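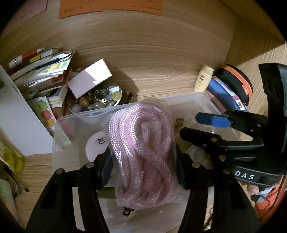 Pink braided rope, coiled and bagged, at the mixed-items bin.

Ibarra desk trial moves small items to one shared bin

By Cayetano Cabello
January – 3 min read

The Ibarra site has started the second stage of its desk storage trial, in which small personal and craft items are kept in a single open plastic bin on the desktop instead of in divided drawer trays. The change took effect this month and applies to 25 desks on the upper floor.

The trial is run by Nitlow, which plans storage for shared work and craft rooms. In the first stage each desk had a tray with fixed compartments. According to the stage report, the compartments were too narrow for coiled cord and too deep for flat boxes, and users left the larger items on the desk surface. The divided trays have been withdrawn and will not be reissued.

The replacement is a translucent bin with rounded corners. It has no inserts and no lid. Contents can be partly seen through the wall, although the plastic is not clear enough to read a label through it. Labels must therefore face up.

Packing rules for the second stage run to one page. Rope, cord and ribbon are coiled before bagging and kept in clear plastic, one length to a bag. The coil should be long and flat, as a round coil takes up more floor area and tends to open inside the bag. Bags go in upright against a wall of the bin where space allows. A loose end outside the coil is accepted if it stays inside the bag.

Small boxes are placed last. They may lie flat on top of softer items, but a box that opens by pressing must not be put under anything heavy. The first-stage report lists 17 boxes found open at the bottom of trays, most of them with the contents spilled. The report does not say which types were involved.

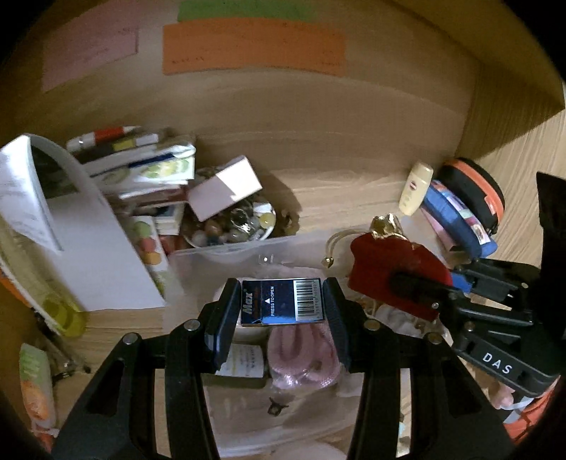
A small navy box marked "PRESS TO OPEN" over the bin, with a deep red drawstring pouch at the container's edge.

Drawstring pouches are treated separately. The rules allow a pouch to rest over the rim so that it can be taken without disturbing the layer below. Nitlow had first asked for pouches to be stored inside, then dropped the request after users at Pekivton, the other trial site, reported that the fabric caught on bag corners. Pekivton has kept the inside rule for pouches with metal fittings.

Round and irregular pieces have no assigned position. They fill the gaps left by bags and boxes. This is the least settled part of the method, and the report notes that such pieces move to the lowest point each time the bin is carried. A thin foam base was tested at Pekivton and removed. It held dust and reduced the usable depth.

Each bin is limited to 200 items, a figure carried over from the tray stage. In practice the limit has little effect, as the bin is full by volume well before that point. Nitlow intends to replace it with a fill line 2 inches below the rim. The line will be applied as tape for the trial – a molded mark would need a new tool and has not been costed.

Users are asked to log any item they could not find without emptying the bin. The log sheet has a column for item type and another for the layer in which it was found. Time spent searching is not recorded. It was recorded in the first stage, but the entries were rounded so heavily that they could not be compared between desks.

No decision has been made on a smaller bin for desks with limited depth. The current one stands on the work surface and takes space that some users need for cutting mats. A shelf bracket has been proposed by Vustitz, which supplies the desks, and drawings are under review. The bracket would hold the bin by its rim at the rear of the desk, and it would rule out hanging pouches on that side.

The second stage continues until the log sheets are collected. Desks at Ibarra that still hold first-stage trays should return them to the ground floor store before noon, when the store closes for stock intake.

Related items
Pekivton drops foam base from desk bins
Vustitz submits rear bracket drawings
First-stage tray report: cord, boxes and depth
Label sizes for translucent storage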